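夹爪选型第四次碰头会 会议纪要

时间：2022年2月3日，星期四，下午
地点：二楼小会议室（投影仪仍然偏绿，报修单仍然有效）
出席：Hinata Miyazaki（主持）、Aoi Kikuchi、Mounir Morsy、Itsuki Katayama、Anayeli Esquivel（记录）
缺席：无。Itsuki迟到，理由是在等固件编译，会议接受了这个理由，因为上次接受的也是它。

一、上次纪要确认

Mounir指出上次纪要把“Rulden手指偏软”记成了“Rulden偏软”，供货商看了不太高兴。已更正。其余无异议，或者说没有人读到第二页。

二、洞洞板双臂试验

Hinata介绍现在的做法：双臂对着洞洞板，工具挂在钩子上，操作员遥控，取下一件，放到桌面，再挂回去。两侧装同一型号的黑色两指平行夹爪，手指细长，末端收尖。对照组是Zelov的宽指夹爪，下一轮才上机，本次只谈现有这一套。

本轮共记录766次抓取，其中23次判为失败。Hinata认为这个数字很体面。Mounir认为体面与否取决于怎么定义失败，并请大家回忆，“夹住了但姿势难看”在第二次碰头会上被归入成功，当时投赞成票的正是Hinata。Hinata表示记得。
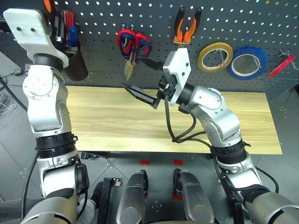
Mounir说，尖头手指的好处全在进钩子和板面之间那道缝，宽指进不去，这一点不用再跑七百多次也能知道；他想看的是夹圆柄的时候会不会打转，希望把螺丝刀单独列一栏，别和剪刀混在一起算平均。Hinata同意单列，但要求Mounir自己改表格。Mounir对后半句保留意见。

讨论中出现的其他看法，按发言先后记录如下。

Aoi：取剪刀的难处不在夹，在方向。从钩子上往外退的时候，手腕只要多转一点，手柄圈就会蹭到钩尖。她建议在控制器里给“退出”这一段单独限速。Itsuki说Kinoshita控制器支持分段限速，说明书里写了。Aoi问在哪一页。Itsuki说他会找。

Itsuki：腕部走线还是太松，线缆从夹爪垂下来再绕回前臂，贴着桌面做动作时总让人分心。他试过扎带，扎紧了影响腕部转动，扎松了等于没扎。会议就扎带问题讨论了十二分钟，超过了为整个第二项预留的时间。结论是换螺旋护套，由Itsuki采购。

Anayeli（记录人自己也发言了，特此注明）：失败记录里的备注栏有一半写着“滑”，另一半写着“又滑”，对写报告没有帮助。建议至少写明是哪一侧手臂、哪件工具、手指夹在什么部位。全体同意。以往经验表明，全体同意的事项执行率最低。

三、桌面放置与再抓取

这一项原定五分钟。争论点在于剪刀平放到桌上之后，该从哪里夹起来。Hinata主张夹手柄圈，理由是厚，好找，稍微偏一点也不会空夹。Aoi主张夹转轴附近，提起来不容易摆。Mounir说两位说的都对，可惜机械臂一次只能听一位的。 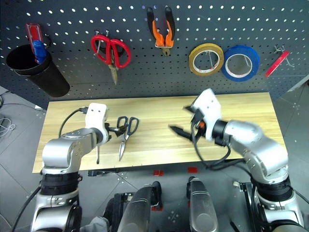 经协商，两种夹法各做一组，操作员轮换，免得有人把自己喜欢的那种练得特别熟。Aoi提出，另一只手臂在此期间应有统一的等候姿势。目前各人习惯不同，有人收回来，有人悬在桌子上方，回放时根本看不出它是在待命还是在犹豫。会议决定统一收到桌面靠外一侧，具体关节角度由Itsuki写进初始化脚本。

Itsuki顺便汇报，Ondside的头部视角方案已经连续录了三个下午，没有掉帧，但快速移动时夹爪会糊。Hinata问能不能缩短曝光。Itsuki说能，画面会变暗。Hinata问能不能加灯。Itsuki说能，板子上的金属钩会反光。Hinata没有继续问。

四、挂板高处的工具

钳子是目前争议最少的一件，橙黑两色的柄张开着，朝上，从正面进去就行。问题出在右臂伸到那个位置时，腕部的白色支架会把旁边的胶带遮住，头部视角看不全。Mounir认为遮挡也是数据的一部分，不必处理。Aoi认为这句话适合写进论文，不适合贴在操作台上。
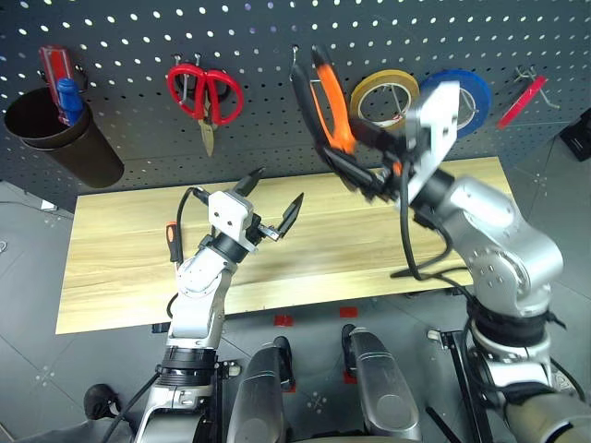

图3 右臂伸向钳子，蓝色胶带被腕部支架部分遮挡。

会议讨论了两个办法：一是把胶带换到别的钩位，二是在侧面再加一台相机。换钩位便宜，但会让前后两批数据的板面布局不一致；加相机则需要预算，报价1806，Hinata念完之后室内安静了一会儿。决定先不换钩位，侧面相机向Ondside借一台试用机，借不到再谈钱。

Mounir要求把“借不到再谈钱”原话写入纪要。已写入。

五、待办

Itsuki：采购螺旋护套；写等候姿势的初始化脚本；找到Kinoshita说明书里分段限速的那一页，并把页码发到群里，不接受“就在中间那一块”。
Mounir：改统计表，螺丝刀单列。保留意见一并保留。
Aoi：起草两种剪刀夹法的操作说明，一页以内。
Hinata：联系Ondside借相机；答复Rulden，说明我们没有觉得他们整家公司偏软。
Anayeli：更新备注栏模板，删除“又滑”选项。

六、其他

Zelov宽指夹爪的到货时间仍是“很快”。上次也是“很快”。Hinata提议，若六月前还装不上机，对照组改用Rulden那一副，多数同意，Aoi弃权，称那副手指的指垫她还没擦干净。

下次碰头会时间待定，Itsuki申请安排在不编译固件的时段。主持人问哪个时段不编译。Itsuki说他会看一下。

记录：Anayeli Esquivel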